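# On the Care of the Hands in Winter

It has been the practice of this journal to set out, at the turn of each season, the routine which its author follows at home, together with such changes as experience has recommended. The present entry concerns the hands, which received little attention in earlier entries and which suffer more than the face once the heating is in regular use.

The matter became pressing in January, shortly after the move from Cadby to Festholm. The water in Festholm is noticeably harder. Within a fortnight the skin across the knuckles had become rough, and there were small splits beside both thumbnails. The cream that had served well enough for several years, a light lotion by Zeleke, was absorbed at once and left no lasting benefit. It remains a pleasant product for the warmer months and no criticism of it is intended.

Advice was sought from the pharmacy on the high street, where it was suggested that the washing should be looked at before the cream. This proved to be sound. The soap then in use at the kitchen sink was strongly scented and was being used many times a day. It has been replaced with an unscented cleansing bar, and rubber gloves are now worn for all washing up, including the single cup which one is tempted to rinse with bare hands.

The evening treatment is made at home. Readers who wish to prepare it will require the following:

- 2 tablespoons of shea butter
- 1 tablespoon of sweet almond oil
- 1 teaspoon of grated beeswax
- a clean glass jar with a close-fitting lid

The beeswax and the almond oil should be placed together in a heatproof bowl over a pan of gently simmering water and left until the wax has melted completely. The bowl is then taken off the heat and the shea butter stirred in. Stirring should continue while the mixture cools, as shea butter which is left to set undisturbed may become grainy. Once the mixture is thick and pale it may be spooned into the jar. Persons with a nut allergy should not use this recipe, and all readers are advised to try a small amount on the inside of the wrist and to wait a full day before applying it more widely.

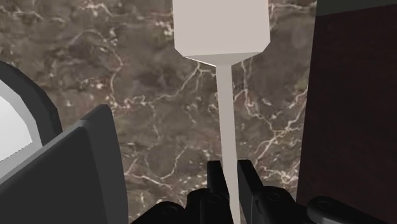

*Pale beige against veined marble.*

The balm is applied at 11 o'clock, immediately before retiring. The hands are first held in lukewarm water for a minute and patted with a towel so that they remain slightly damp. A piece of balm the size of a pea is sufficient for both hands. It should be worked first into the knuckles and the skin surrounding the nails, and only then over the backs of the hands. Cotton gloves are worn overnight. They are not elegant, but the bed linen is spared.

A word is necessary on the subject of scrubs. Previous entries recommended a sugar scrub for the hands once a week. That recommendation is withdrawn for the winter months where the skin is split or sore. Sugar is sharp, and on broken skin it stings a good deal. It may be resumed in spring.

Several readers have written to ask whether the Ornero hand mask is worth its price. One pair was purchased and used on a Thursday evening in accordance with the instructions. The hands were soft the following morning and had returned to their former condition by the next day. The masks may suit those preparing for a particular occasion, but they have not been purchased again.

The splits beside the thumbnails closed during the second week of the routine. The knuckles took longer and are still somewhat pink after time spent outdoors without gloves. The jar has lasted well and is kept in the bedroom, away from the radiator, with a second and smaller pot in the coat pocket.

The next entry will deal with the lips, for which a quantity of beeswax has been set aside.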